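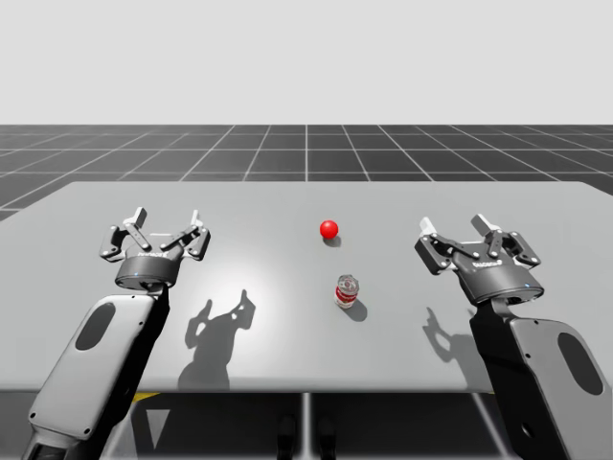 Ticket 1000 – Open day demo, Galtance sim station
Opened by Smaranda Nedelcu, 3rd February

Hello all, and thank you for being so patient with me! The Kastska scene loads nicely, but with 23 visitors signed up for the May open day I'd love the two arms to answer the handsets a bit sooner – the lag is 80 ms on my desk.

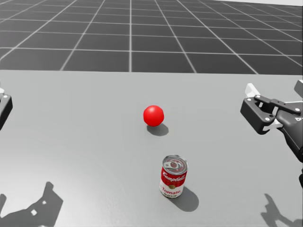 I've restarted Emia and set the refresh to 60, as you kindly suggested. I'll try the other cable after lunch and write back.
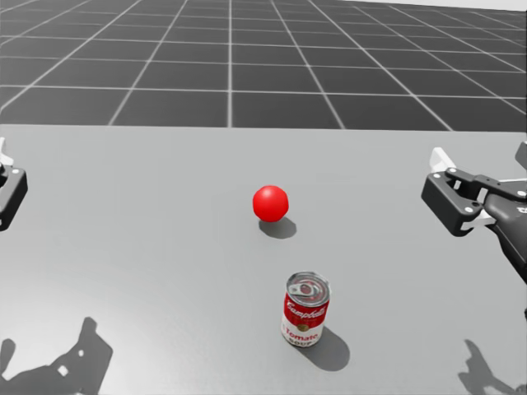 Grippers at both sides, ball and soup can on the table

2 comments · 0 shares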